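Wurkley Robotics Club: bench check before a two-arm session
Checked by: Radka Leka
Date: May 6, 2024
Task on the bench: cup handling, both arms
Sheet 2, arms and table

1. Emergency stop in reach of the person at the bench: PASS
Tested with both arms powered and idle. It cut the lot straight away, lovely crisp click. Zlatko wants a second button on the far side and I'm all for it.

2. Base bolts, left and right: PASS
Left was a quarter turn slack last time. Edin put thread lock on it and it hasn't moved.

3. Cables clear of the joints through full travel: PASS WITH COMMENT
Run each arm slowly to its furthest reach and back with the Herus program before anything else. The loops need enough slack for the wrist to turn, but please don't add any more! There's plenty hanging now.

4. Speed limit set: PASS
Limit reads 700 on the tablet. Leave it there until everyone has done the induction, however well the run is going (and it's going very well).

5. Gripper fingers tight, tips undamaged: PASS
Opened and closed both pairs by hand control. No wobble. The ridges on the tips still have plenty of bite.

6. Work area laid out: PASS
Three paper cups, upside down, on the near side of the seam. Toys and bagged bits stay along the back. 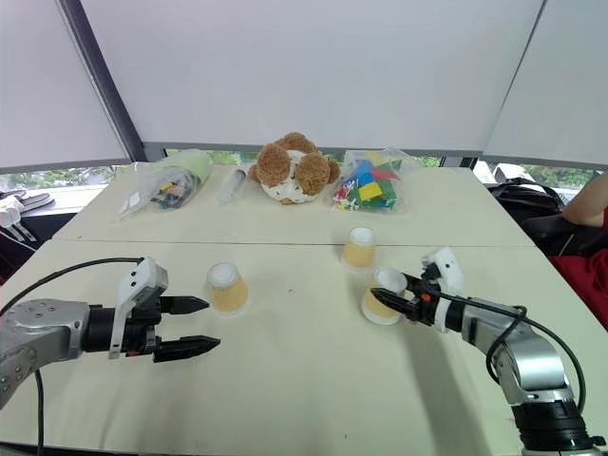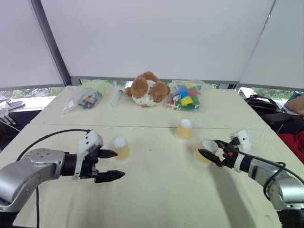

7. Table tops level at the join: PASS WITH COMMENT
Run a finger along the whole seam. Bujar found a slight lip at one end and packed the leg, so do look again if anybody shifts the tables.

8. Arms can't meet: PASS WITH COMMENT
The keep-out zone in the middle is working. I sent both arms for the same cup on purpose and the left one stopped and waited its turn, which got a proper cheer. Retest after any change to the program. Edin's latest is build 1214.

9. People: PASS
Hands off the table while the power light is on. Long hair tied back, lanyards off. Anyone watching sits behind the arm's reach and keeps their feet in too.

10. Spares box: FAIL
We're out of fuses for the Livine supply, part 193 in the club list. Oluwaseun is ordering more. No session without a spare, please.

11. Log book filled in: PASS
Much better than last term! Keep writing down the small stops as well as the big ones, they're how we spotted the slack bolt.

Result: fit to use once item 10 is sorted. Next check is Bujar's.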